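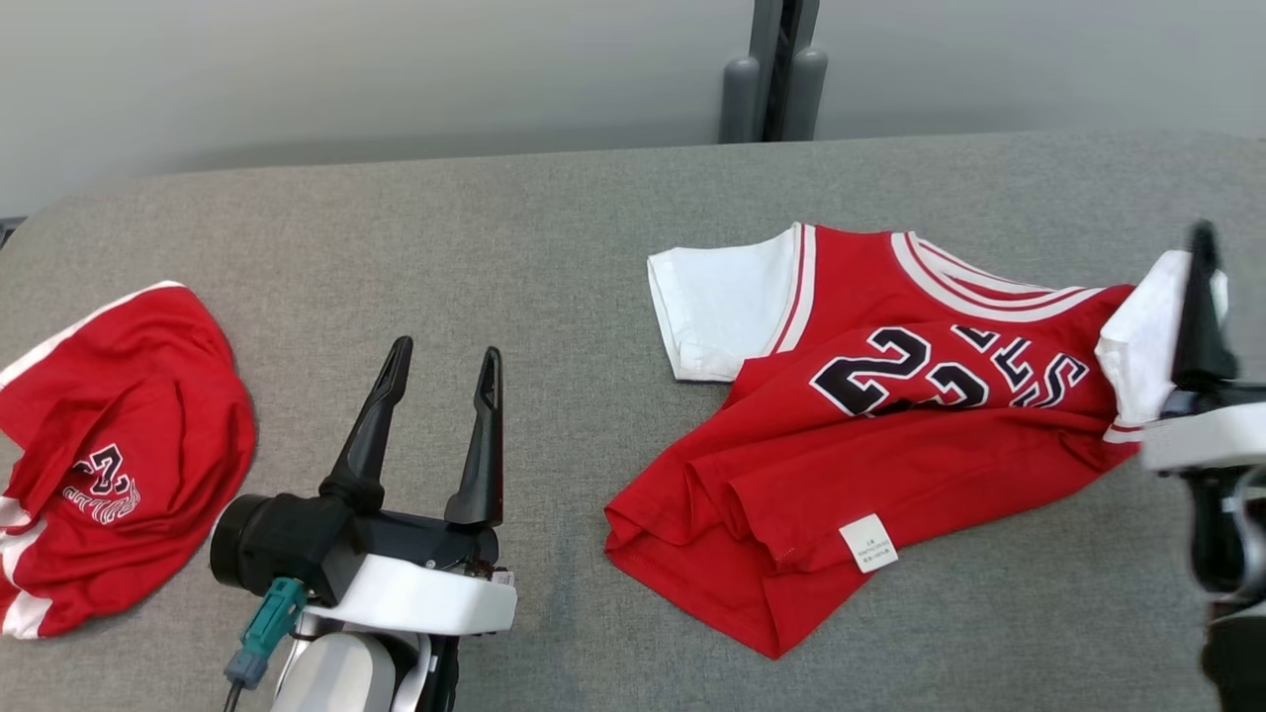
How long does it take to set up the Abella for folding clothes?

Most people have it working in one evening. The arms arrive already mounted, so your part is cables, the software and a short teaching session, and the teaching is the fun bit!

Section 6: Teaching your first fold

You will need the Jakska app on your computer, both arms powered on, and one garment. Start with a plain T-shirt. Slippery fabrics such as basketball jerseys are a great second project (they slide and bunch more than cotton does, and big printed numbers make the cloth stiff in places).

1. Clear the work surface of everything except the garment. A padded or fabric-covered top works best, as the fingertips can press into it a little and get under an edge.

2. Check that the motor cable on each gripper is pushed all the way in. You should feel a click.

3. Open the app and choose New Task. Give it a name you will recognize later, such as "shirt, short sleeves."

4. Press Home. Both arms move to their start position and the fingers open wide.

CAUTION: Keep hands, hair and drawstrings away from the fingers while the arms are homing. The stop button must be within reach at all times.

5. Lay the garment down any way you like. Messy is fine. Messy is good, even, because the Abella learns to straighten things out before it folds.

6. Press Record and guide the arms with the hand controllers. Pinch a sleeve, lift it a little, pull it out to the side, let go. Go slowly on the first few tries.

7. Press Save when the fold is done, or Discard if you dropped something along the way.

8. Repeat until you have 100 saved recordings, then press Train.

NOTE: Change the starting position every time. Agata Fabbri, who wrote the fold library at Trellwood, also turns the garment face down every 12 recordings, and we love the results.

NOTE: Shorts and shirts are separate tasks. You can leave both on the table, but record only one per task name.

If a finger keeps slipping off thin fabric, lower Lift Speed first and try again before touching Grip Force. Grip Force is covered in Section 7.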